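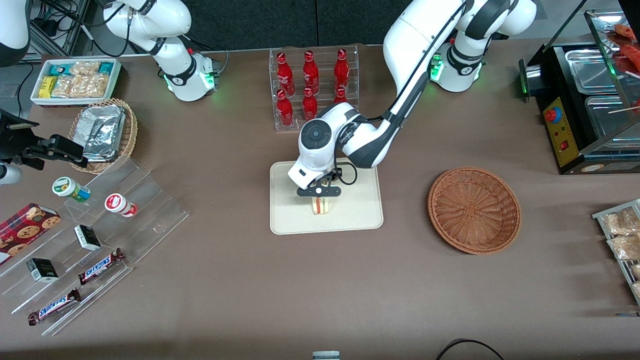
Brasadwood Pride Parade: Float and Route Inspection, with Comments

Completed June 13, 2025, the afternoon before step-off. Inspector: Rhona Pollock. Second signature: I-hsuan Chuang, who walked the route with me and would like it recorded that she was wearing the wrong shoes.

P = pass. F = fix before step-off. N = not applicable, or not worth the argument.

1. FLOATS

1.1 Overall height under the wires on Strachan Street. F
The Estard Bowling League float clears everything except the feather on the giant flamingo. I am told the feather is structural to the concept. It may be structural to the concept lying down.

1.2 Railings on any deck where people will stand. P
All good. The men's chorus has railings on three sides and a confetti cannon on the fourth. See 1.6.

1.3 Fire extinguisher on board, charged, within reach of the driver. F
Two floats have one buried under streamers. The drag brunch float has a very nice one covered in rhinestones, and you can still read the gauge, so fine.

1.4 Skirting clear of wheels and exhaust. F
The fringe on the library float drags. Trim four inches. They have scissors. They have, in fact, a remarkable number of scissors.

1.5 Driver can see forward and to both sides. F
Not through a papier-mâché unicorn, no.

1.6 Confetti, bubbles, smoke. N
The permit says no confetti. It said no confetti last year as well, and I was finding it in my car in October.

1.7 Generator secured, fuel in an approved can with a lid. P
Skye Dunbar strapped hers down with enough webbing to moor a ferry. Others please copy.

2. ROUTE

2.1 Barriers delivered and placed. F
We are 100 feet short on the north side of Vururach Square. Supplier promises the rest by early morning. I have written down the name of the man who promised.

2.2 Potholes and loose covers. F
The one outside the old bank has been painted rainbow by persons unknown. It's lovely. It's still a pothole. Fill it or put a cone in it.

2.3 Fire lane open the full length. P
One food truck moved after a conversation.

2.4 Curb ramps clear, viewing area for wheelchair users marked. P
The marked area is in the shade this time. Last year's was beside the portable toilets, and we heard about it, rightly.

2.5 Crossing points staffed. F
Need a marshal at the Strachan Street end. Gudrun Ljungberg has offered on the condition that she gets a whistle. Give her the whistle.

3. MARSHALS AND FIRST AID

3.1 Radios charged and tested. P
Channel 2 is for emergencies. Asking what song that is does not count.

3.2 First aid tent stocked. P
Sunscreen, blister pads, ice packs, more blister pads. I-hsuan took some on the spot.

3.3 Water. F
We ordered 2000 bottles and the delivery slip agrees. The stack is in full sun. Get a canopy over it tonight.

3.4 Lost child point signed at both ends. P

3.5 Dress code briefing. N
The rule is city law plus closed shoes for anyone walking next to a vehicle. Sorcha Cruickshank has had eleven emails asking whether leather harnesses are allowed and none asking about the shoes. Harnesses: yes. Flip-flops beside a moving truck: no.

4. FOOD AND HOSPITALITY

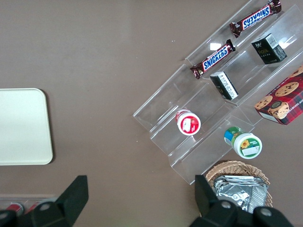

Clear tiered stand and cream tray on a brown tabletop.

4.1 Vendor permits on display. F
Lemonade stand's permit is "in the other van." Find the other van.

4.2 Cold food kept cold, hand washing at each stall. P
Every stall had soap. One had three kinds and asked me which I preferred.

4.3 Tent weights on all four legs. F
A watermelon is not a tent weight. I did lift it, and it is close.

4.4 Extension cords taped down or covered. F
Behind the main stage it looks like somebody dropped a plate of spaghetti. Cover before sound check.

4.5 Trash and recycling at each corner. P

5. RECHECK

All F items get a second look before line-up. Float captains should be standing next to their float when I come by, awake, with the keys. If the flamingo feather is still upright I will be bringing the library's scissors.

Signed: R. Pollock
Signed: I. Chuang (seated)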